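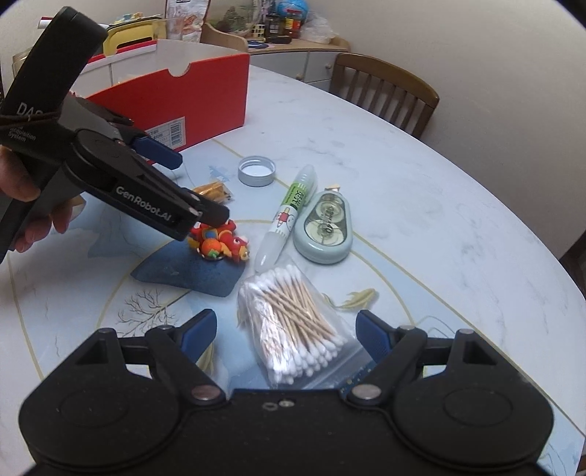 Small Items Need a Smaller System

Most advice on household storage is written for large objects: coats, pans, suitcases. The objects that cause trouble are under the length of a finger. Cotton swabs, a glue pen, correction tape and a handful of toy figures can share one round table for an afternoon, and by evening the table is out of use for meals. My position is that items of this size should be stored by how they fail, and that sorting them by room or by owner is a mistake.

Consider the failure modes. Correction tape fails when grit gets into the tip, so the cap matters more than the case. A small cap set down next to its dispenser is already at risk. Glue pens fail at the applicator, which skins over if it is left exposed. Cotton swabs fail by contamination, and a plastic bag protects them only until it is opened. Toy figures hardly fail at all. They get lost, and the remedy for loss is a surface they stand out against. A piece of dark blue cloth under red, orange and yellow figures does that job better than any divided tray I have bought.

The usual objection is that this splits up categories. Halvard Myklebust, who edits the Mistport housekeeping newsletter, argued in March that stationery belongs with stationery and that anything else confuses the household. I kept a log to test this. Over 17 weeks I recorded 456 retrievals of small items, first from drawers sorted by category and then from containers sorted by failure mode. Searches longer than a minute fell by roughly half. The log covers one apartment and two adults, and I make no larger claim for it.

The containers need not be elaborate. I use three types:

A rigid box with a tight lid, for anything with a tip or a cap.
A jar with a wide mouth, for swabs and other items that must stay clean.
A cloth with a drawstring, for figures, beads and game pieces. It opens flat and closes without sorting.

Round metal lids deserve a separate word. They collect on tables because they look useful, and a few are: a shallow lid holds pins or a single pair of earrings. A lid with no assigned use should go back on its tin or out of the house.

Yesenia Quezada has put it to me that a patterned tabletop hides small things and that the table should be changed first. I agree on the pattern — marbling and printed figures do compete with a pale green dispenser — but a plain cloth costs less than a table and can be washed.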